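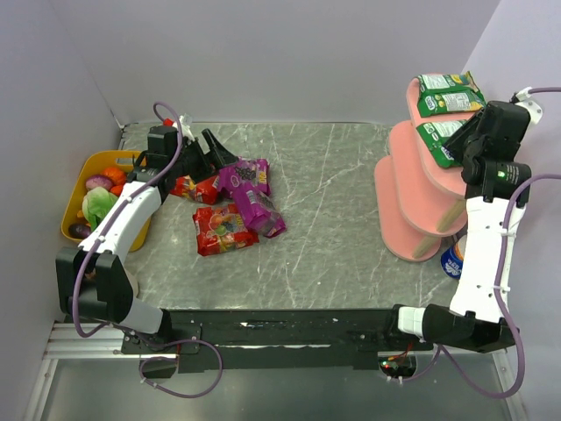 Plollcombe in the off season: worth the ferry?

Home | Destinations | Trip Reports | Rail & Ferry | Log in

Posted in August by Yayra Bonsu

yayra_b
Just got back from six nights in Plollcombe and I can't stop talking about it, so you all get to hear it too! The tourist office board at the pier said 2,033 overseas visitors came through last season, and I think I met half of them in the bakery line. I took the morning boat from Zukach, sat outside the whole way (bring a hat, seriously), and walked to my room with my bag bumping over the cobbles. The harbor path at 7 in the morning is the best thing I've done on any trip this year.

ferrymoth
Glad you had fun, but I'd send people to Zukach instead. Plollcombe is one street and a church. The boat is 24 each way now and they've cut the late one, so a day trip means you're watching the clock the entire time.

yayra_b
One street, a church AND the cliff steps! Did you go up? I wouldn't do it as a day trip either. Stay over. Once the last boat leaves the place goes quiet and the owners at Cocco pull the tables out onto the sea wall, and you end up sharing a bench with people from all over.

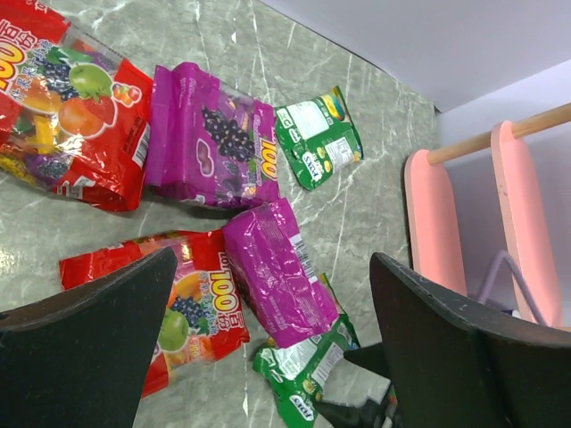

Oh, and rooms. I was at the Starnirow, back side, no view, very good shower. Ask for the top floor if you're okay with stairs.

nives_valentini
Second the Starnirow! We had the top floor, and it's 61 steps with a suitcase, ask my knees. I disagree about Cocco though. Lovely people, slow kitchen. Eat early or you'll be there until they stack the chairs.

ferrymoth
Fine, I never did the cliff steps. It was raining sideways. Is the path open all winter?

nives_valentini
It was open when we went in February, with a rope across the lower bit at high tide. The Tuesday market runs all year too, fish and socks mostly, and I bought both.

yayra_b
Socks!! I missed the market completely. OK, that settles it, I'm going back. Does anyone know if the Zukach boat takes bikes in winter?

ferrymoth
It does, but you have to tell them at the ticket window before you board. They only take a few.

Last updated: Tuesday, 9:40 p.m.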